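What Do We Call Grey?
Project report, second year
Ruairi Gourlay
Handed in 1 May 2019

Why grey

My gran's hall in Skanley has been painted the same colour since before I was born, and in all that time my family has never agreed on what it is. Gran says it's "a sort of dove". My dad says it's green. My mum says it's beige and she's not discussing it. When we were told to pick a project on everyday language I wanted something I'd enjoy arguing about for two terms, so grey it was!

My question was pretty simple. When people are shown a grey and asked to name it, what do they say, and do they say the same thing as each other? I also wanted to know whether the fancy names on paint tins make it any easier to talk about. I had 4,000 words to play with in the proposal and I've used nowhere near that, which my tutor will be pleased about.

What I read first

There's a lot written about colour words in different languages, and most of it is about the big basic ones like red, blue and yellow. Grey tends to come up late and briefly. Some writers treat it as a basic colour word like any other, and some seem a bit embarrassed by it, because it doesn't sit anywhere on the rainbow. I found the older studies hard going (so many tables) but one idea stuck with me, that people agree well about the best example of a colour and badly about its edges. I could picture exactly what that meant because of the hall.

Spelling was a side road I went down for much too long. I started out wondering if people who write "gray" think of it as a lighter colour than "grey", as a few of my friends swear they do. I've cut that whole section. It was fun but I didn't have a proper way of testing it.

How I did it

I bought a pack of 40 paint cards from Moncrieff, the decorating shop at the top of our road. They were all from the Coso range and all sold as neutrals. I covered the printed names with masking tape and put a number on the back of each one.

Then I asked 30 people to name some. They were mostly students, plus my relatives and two very patient women from the Moncrieff till. I dealt each person a small hand of cards, face up, and asked them to write down whatever they would call each one if they were describing it to a friend over the phone. They could write as much or as little as they liked. They could also leave a blank. After I'd taken out the blanks and the ones I couldn't read, I had 395 names to work with.

I tried to do all of it by a window in daylight. This was fine in the autumn and really not fine in December, when it was dark by the time people had finished lectures. I did a few of those under the kitchen strip light and marked them on my sheet. I left them in, but I come back to this further down.

Grey, black and the bit in between

The first thing I noticed was how rarely anyone wrote just "grey". They nearly always stuck something on the front of it. "Dark grey" and "light grey" were everywhere, then "blue grey", "warm grey", "dirty grey" and (my favourite) "grey but posh". A word on its own obviously felt a bit bare to people, or maybe being handed a fistful of very similar cards pushed them into it.

The dark end was where people argued. One person's dark grey was another person's black, and what they wrote depended a lot on what else was in their hand. If there was a proper black card sitting next to it, a charcoal card got called grey. If everything else was pale, the same charcoal card got called black, or "nearly black", or "black that's been washed". I hadn't planned for that at all. It's my own fault for dealing them in hands when I could have shown them one at a time, but I think it ended up being the most interesting part of the project.

It happens with objects too. Put a dark grey thing near a black thing and the grey suddenly looks like grey, where five minutes ago you might have sworn it was black.

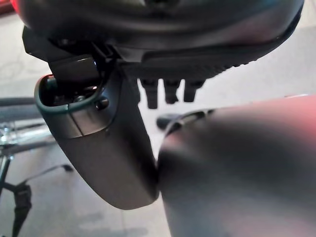 Figure 1. Dark grey housing, with black parts below it.

Shine seems to matter as well. My cards were all matt, so I can't say anything about it from my own results, but several people brought it up without being asked. One said a shiny black looks blacker. Another said the exact opposite — that you see the light on it and stop believing it's black. I'd love to do this again with gloss cards.

The pale end

Pale greys caused less fuss over whether they were grey and much more over what else they might be. People went for food and weather here. I got porridge, mushroom, fog, old milk, rain, "the inside of an oyster shell", and a surprising number of dogs. (Is "whippet" a colour? I now think it might be.) Hardly any of these were repeated between people, though, so they're lovely to read and not much use for telling someone which tin to buy.

Green was the other trouble. Any card with a hint of green in it split the room. I suspect this is what's going on in my gran's hall, and I did take the cards round there. The closest match is one that Coso sells as Harbour Hush, which pleased nobody in the house.

Do the paint names help?

At the end of each session I peeled back the tape and read out the real names. Mostly people laughed. I also borrowed a leaflet for a dearer paint range, Clallari, to compare the style. Coso's names are all places and quiet things. Clallari's are all about cloth, with lots of linen and felt and flannel.

I then asked people to pick out a card from its name alone, with three to choose from. They did better when the name had a real object in it that they'd seen, such as slate or pebble. With the moody names they were guessing, and most of them said so. The till staff from Moncrieff told me customers hardly ever ask for a paint by its name anyway. They hold up a photo on their phone, or they say "like that one but less blue".

What went wrong

The light, as I said. I'd either do everything in one room under one lamp, or do it all in summer.

The people were too alike. I've got loads of students and hardly anyone between thirty and sixty, and nobody who paints for a living apart from my uncle, who took it so seriously that he asked to take the cards home.

I should have asked about colour vision before we started. I only thought of it halfway through, after a friend mentioned that he mixes up some greens and pinks. I've kept his answers but listed them separately in the appendix.

My sorting was also a bit homemade. I decided for myself that "dark grey" and "deep grey" were the same answer and that "charcoal" was different, and someone else might well do it the other way round. My flatmate sorted a batch without seeing mine and we disagreed most about anything with "off" in it, like off-white and off-black.

What I think now

People share a middle for grey and then drift apart at both ends, which fits what I'd read. What I hadn't expected was how much the neighbours matter. The name a card got had a lot to do with what was lying beside it, and I'd build the next version round that from the start, with the same card shown in a dark hand and a pale hand to the same person on different days.

The hall is being repainted this summer. Gran has chosen yellow.

Thanks to everyone who let me deal them cards, to the shop for not minding how long I stood at the rack, and to my tutor for making me drop the spelling chapter. The full list of names is in the appendix, blanks and all.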